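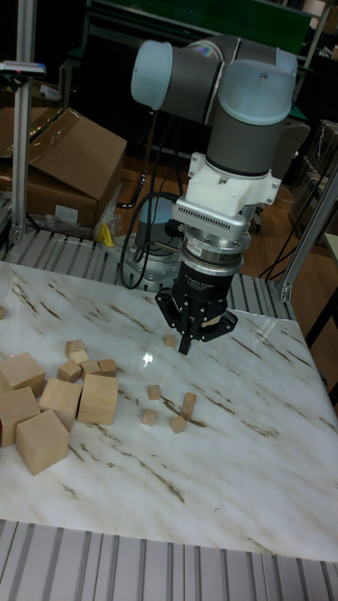 Cube bench, January. Notes on the protective stops, mostly so I stop having the same conversation in the hallway.

Third afternoon on this. The arm keeps going into protective stop on the way down to a small cube. It is always on the way down, never on the lift and never on the traverse. The pendant reports a force limit and we clear it, jog up and restart. The explanation going around is "the table is slippery and the cubes move." I don't buy it. A cube that slides out from under a finger should lower the force. I would like somebody to explain to me how a cube that gets out of the way trips a force limit.

What the log says, as opposed to what people remember:

1,977 pick attempts since the gripper was remounted. 19 protective stops. Someone wrote "less than one percent, acceptable" next to that in the shared sheet. I have struck it out. Less than one percent of what? Most of those attempts were large cubes and the large cubes have never stopped the arm. If you only take the small ones the rate is a good deal worse, and I can't say how much worse because the log did not record cube size until the Silirby script was changed partway through. So the percentage means very little and I would rather it didn't end up on a slide.

Theories so far, with my opinion of each.

1. Slippery table. See above. Also, we ran on the same top before the remount with no stops that anyone wrote down. (Which is weaker than it sounds. People were clearing stops without writing them down. I did it myself at least once.)

2. Cable. There is a loop of black cable hanging off the arm, and the Flidach note says to check that it doesn't pull on the wrist when the last joint turns. Fair point. I turned the wrist by hand through the range we use, watching the force reading. It drifts a bit near one end. It does not jump. Could add to something else. Does not do it alone, in my view.

3. Sensor zero. The force sensor is zeroed once, at program start, with the tool pointing down. After that it runs until somebody stops it. I asked why once at start and the answer was that the Samarakoon routine did it that way. That routine was written for a different gripper that weighed less. I have no idea whether anybody updated the payload when the new one went on. There is a number in the payload field. Nobody I asked could tell me where it came from.

4. Table height. The program has one value for the tabletop. One number for the whole surface, as if it were perfectly flat and perfectly square to the base. It sits on an aluminum frame that gets leaned on.

5. Vision. Gritton says the camera gives the wrong height for some cubes, particularly near the bright reflection on the tabletop. They would also like us to buy the Gritton lighting kit. Both of those things can be true, but I want to see it before I pay for it.

What I did today

Took the vision out completely. Typed in positions by hand, empty gripper, no cubes underneath, slow speed. Came down to the programmed grasp height at 5 spots and checked under the fingertips with feeler gauges.

Near the base: fine, gap as expected.
Center: fine.
Left side: fine, slightly more gap than center.
Front left: tight. Gauge would go in but I had to push.
Front right: gauge would not go in. Force reading climbing before the move finished.

So at front right the fingers are being told to go to a height where there is already table. No cube needed and no camera needed. Repeated it three times, same result, and stopped there since I don't want to be the one who bends a fingertip proving a point.

This fits the small cubes being the only trouble. For a large cube the grasp height is well above the surface and you can be off by a fair bit without touching anything. For a small one the tips are nearly on the table to begin with.

It does not fit everything. At least two of the logged stops have positions near the center, where I measured a decent gap. I looked at those two for a long time. In one of them the approach height is lower than it has any business being, lower than the front right one. That could be vision after all. It could be somebody testing something with the offset changed and not saying so. The log has no field for it. I am not going to force those two into the table explanation to make it tidy.

The part I am less relaxed about

After the fourth or fifth stop of an afternoon, people clear it without looking. I watched this happen today: stop, clear, restart, with one hand already reaching in to nudge a cube straight. The arm had not moved yet, so nothing happened. But "it always stops at that spot" is turning into a reason to think the arm is predictable, and it's a poor reason. A protective stop is the arm telling us it hit something it didn't expect. If we treat it as a hiccup then the one time it is a hand, it will get cleared the same way.

I also found that the force limit had been raised. It isn't where the risk assessment says it should be. No note, no date, and the value is a round number, which makes me think somebody got tired of the stops and turned it up until they happened less often. Put it back. Expect more stops until the height is fixed. That is what the limit is for, please leave it alone.

And the reduced speed setting for working near the table was off. I don't know for how long. It's on now.

Until further notice:

Hands stay out until the arm is paused at the pendant and you have looked at the pendant and it says so. Stopped and paused are different states.

Every stop gets a line in the log: cube size, position, height, what you saw. "Same as before" is not a line.

No small cubes in the front right. If one ends up there, pause and move it.

Nobody changes the force limit. If you think it is wrong, write it here and we'll argue about it.

Still to do

Touch off the table properly on a grid, with a probe, and use a fitted plane in the program in place of the one number. Half a day, I'd guess. It was on the list when the bench was set up and then dropped.

Check the frame bolts and the base flange bolts for torque. If the top has shifted since setup then a fitted plane is only good until it shifts again, and I would like to know that first. Do this before the grid.

Weigh the gripper with the adapter and mount on it. Actual scale, actual number, written on a piece of tape on the arm.

Zero the force sensor before every descent. Costs about 30 milliseconds a pick according to the manual. I was told this would hurt throughput. We lose far more than that every time someone walks over to clear a stop.

Run the Gritton test: same cube, same spot, glare on and then glare shaded with a piece of cardboard. If the reported height changes, I'll take back some of what I said about the lighting kit. Some.

Ask Silirby whether the old logs can be matched to cube size from the commanded finger opening. I think the opening is stored. If it is, the rate question can be settled and the sheet can have a real number in it.

4:40 pm. One more before shutting down. Ran the large cubes only with the limit back at its proper value, full area, no stops. Does not prove much, they never stopped before either. Did it mainly to be sure I hadn't set the limit so low that nothing would run.

Fingertips checked: no bend I can see, a scuff on one pad. May be old. Took a photo of it so that next time there is something to compare against.

Left powered off with the program unloaded. Don't start it from the old file on the desktop, that one still has the raised limit in it.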